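okay I have been holding this in for weeks, so here is the thread about The Big White Table at Bravcombe 🧵

background for the newer folks: Bravcombe is the big shared work hall I moved into in February. black ceiling, white columns, white everything else. I make lampshades and paper things, so I care about surfaces a frankly silly amount

the table is called Fontes (there's a whole naming tradition, the smaller one by the door is Plilter, don't ask me, I only rent here) and I'm in love with it

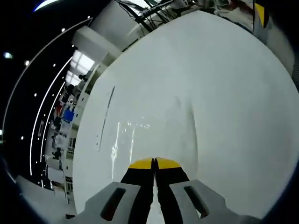
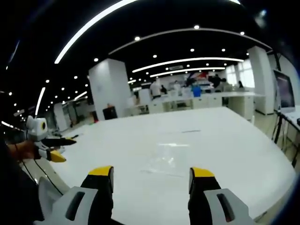 white surfaces and a black ceiling full of little spotlights, my favourite colour scheme

first thing: the SHINE. look at those streaks where the lights land on the white. I spent five years working on an old door across two trestles, and every sheet I cut on it came away with a bit of somebody's varnish. this is a whole different life

second thing, and this is for the paper people: reflected light is a brilliant fault finder. I crouch until my eyes are level with the top, line up one of the light strips and slide the sheet through the streak. creases jump out straight away. grit too. I'd never have picked half of them up under a desk lamp

there's a little clear plastic sheet lying on the tabletop in the second pic and you can hardly see it except for the glare and the creases. clear stuff on white is a menace, I love it, I've wiped a cloth right over one and wondered why the cloth was crackling

so my rule now is that clear sheets live on a grey cutting mat from the second they leave the packet. grey mat, dark pencil, done. went from losing one a day to losing one a week (found one stuck to my elbow at the tram stop, which I'm choosing to count as found)

cleaning, because three of you have already asked in my DMs: warm water, one drop of dish soap, microfibre cloth, then a dry cloth straight after. work in long passes towards yourself. skip the circles or you'll be looking at swirls every time the lights come on

pencil comes off with a plain white eraser. glue I leave until it's properly set and then roll off with my thumb, very satisfying, 10/10 way to spend a tea break

there's also a short dark line towards the back of the tabletop in that second pic. my theory is marker, the person at the next bench says scratch. I've been told to leave it alone and I am being extremely grown up about it

now the ceiling!! I thought a black ceiling would make the place feel like a cinema but it's gorgeous. the long white strips do the heavy lifting and the small round spots fill in the rest. on a grey morning I walk in and feel more awake than I do outside

one honest grumble, all that light means glare if you're reading off glossy paper. I print my patterns on matte stock now and tip them up on a little cardboard easel. took me an afternoon to sort and my neck has thanked me ever since

what I'm making on it at the moment: a run of 56 small folded shades for the Sestuvum evening. 900 mm strips, scored, pleated, then curled round and joined. having the room to lay a full strip out flat without it drooping off the end is such a treat

I'm up to the pleating and it's my favourite bit. score them all first, then pleat them all, then join them all. if I do one shade start to finish my folds drift and the last one looks like it belongs to a different lamp

anyway if your workspace has a pale table you've been ignoring, go and give it a proper wipe and turn all the lights on. then send me a pic, I want to see everyone's tables, even the wonky ones. ESPECIALLY the wonky ones

will post the finished shades in here once they're joined up. off to fold!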